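Updated 2/8/21

# Storing fruit so it lasts

Most fruit goes bad early from being kept in the wrong spot. You don't need special gear for this, just a fridge, a bowl and a few paper towels.

## Sort it when you get home

Take everything out of the store bags. Pull out anything bruised or split and eat it first, or cut off the bad part and freeze the rest. One moldy berry will spread to the whole box in a day or two.

Don't wash fruit until you are ready to eat it. If it came home damp, pat it dry.

## What goes where

| Fruit | Where to keep it |
|---|---|
| Apples | Fridge, in a bag with a few holes |
| Peaches, plums, nectarines | Counter until soft, then fridge |
| Pears | Counter until the neck gives a little, then fridge |
| Berries, cherries, grapes | Fridge right away |
| Bananas | Counter |
| Oranges, lemons | Counter for a week, fridge for longer |

Apples give off a gas called ethylene, and it makes other produce ripen faster. Keep them in their own drawer, away from lettuce and carrots. I use the left drawer for apples and the right one for greens.

## Ripening hard fruit

1. Put the fruit in a paper bag with a banana.
2. Fold the top over once and leave it on the counter.
3. Check it every day by pressing gently near the stem.
4. Move it to the fridge when it gives.

Hard peaches usually take 2 days this way. Pears can take longer – my neighbor Hatem Badawi has a tree, and his need most of a week.

## Setting up the drawer

Line the drawer with a dry paper towel and change it when it feels damp. If your drawer has a vent, open it for fruit and close it for greens. Leave some space between pieces so air can get through.

Wipe the drawer out with warm water and a little dish soap every couple of weeks, and let it dry before you put anything back.

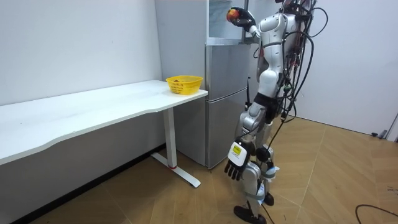 Cut fruit goes in a container with a tight lid. Squeeze a little lemon juice over apples and pears to slow the browning, and eat them within three days.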